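Last updated: Thu 22 November

4. Comparing finger pads on the Cadwaladr hand-held gripper

This section covers the open-position check and the pad comparison. Finish Section 3 (camera mount and cable) first. The steps are the same for the Okum pads and the older Nistwood pads. Do not mix the two on one gripper.

4.1 Open-position check

1. Clear the work area between and under the fingers.
2. Start the Truriteck logger and wait for the status line to read READY.
3. Release the trigger fully and let the fingers open by themselves. Do not pull them apart by hand.
4. Hold the gripper a short distance above the table with both fingertips in the camera view.
5. Read the opening value. It should be 700 or higher. Write it on the comparison sheet.
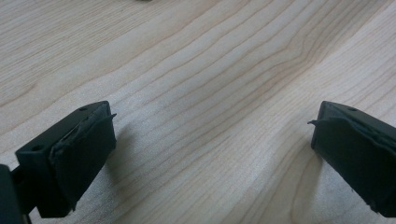 6. Close the fingers slowly, with nothing between them, and open them again. Repeat 30 times.
7. Read the opening value again. If it has dropped by more than 3, redo the zero setting in Section 3 before going on.

Note: The logger saves one file per run. Name the file after the pad type, then the run number. Files with the same name are overwritten without a warning.

CAUTION: Keep your free hand away from the linkage while the fingers are moving.

4.2 Pad check

Check the pads before the first run and after every change of test object.

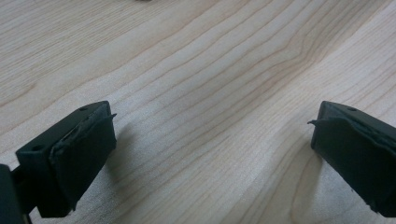

Pad wear changes the grip readings long before a pad comes off, so note the state of both pads on the sheet each time. Look at the face first, then at the edges. The top corner on the inner side of each finger needs the closest look – a small flap of pad material can stand out there toward the other finger, on the left and the right alike. Record this as "edge lift, both". Do not trim a flap in the middle of a comparison. Finish the set with the pads as they are, or fit new pads and start the set over.

4.3 Comparison runs

1. Pick up the test block, hold it for 3 seconds and set it down.
2. Save the run and check that the file is listed.
3. Repeat until the set is complete, then change pads and go back to 4.1.

Note: A full set for one pad type takes up 1,062 MB. Check the free space on the card before you start – the logger stops recording when the card is full, but the status line still reads READY.

If the readings for one pad type jump between runs, check the finger screws and run the set again. For pad replacement, see Section 6.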